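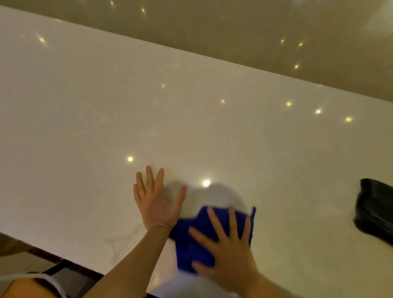 Blue microfiber cloth on a white countertop with faint gray veining.

Search the archive: enter words or sender
Print this message | E-mail this message

List: stone-care
Subject: Re: Sealer on light quartzite, second coat or not
From: Kobe Timmermans

The previous poster wrote:

> We sealed a Holanda slab in February with the Julex solvent product,
> one coat, per the can. Drops of water on it now leave a dark
> spot after 5 minutes. The fabricator in Caltovham says to put on a
> second coat right away. The data sheet says the recoat window is
> closed. Who is right? Also, can I use the water-based Prultari
> over it? I have most of a bottle left.

The data sheet is right about the window, but the window only covers recoating without prep. Once it has closed, the stone has to be cleaned of surface residue before more sealer will go in. Skip that and the second coat sits on top of whatever is there and dries to a haze. The haze can be removed with the same solvent, but it takes longer than doing the prep.

Before any of that, repeat the drop test. One drop in one place tells you very little. Use distilled water, put drops in several spots well apart, and include one near the sink and one in a corner that gets no use. Cover each with a small glass to stop evaporation. If only the sink area darkens, you have local wear or cleaner damage and can treat that area alone. If the corner darkens too, the first coat was too thin.

Thin first coats are common on dense stone. People see the liquid sitting there, assume the slab is full, and buff it off early. I keep a log of my own jobs. On a slab with some 140 square feet of top and splash I used 395 ml for the first coat and 200 ml for the second, and the second coat was still taking up in places. Quartzite varies a lot even within one block, so don't treat those as target numbers.

Prep, as I do it: neutral cleaner, rinse twice, dry by hand with a clean microfiber, then leave it overnight with the windows shut. Wipe once with acetone in the morning and let that flash off. Apply the sealer in sections you can reach without leaning on the wet part. Buff until a dry cloth no longer drags.

On the Prultari question, no. Water-based over a solvent sealer will bead up on anything that took the first coat properly and soak in everywhere else, and the result is patchy. Save it for the grout.

One thing your message doesn't say is what you clean with. If it is a spray with vinegar or citrus in it, stop using it before you run the drop test. Please post the readings by location, with the dwell time for each.

Kobe

Print this message | E-mail this message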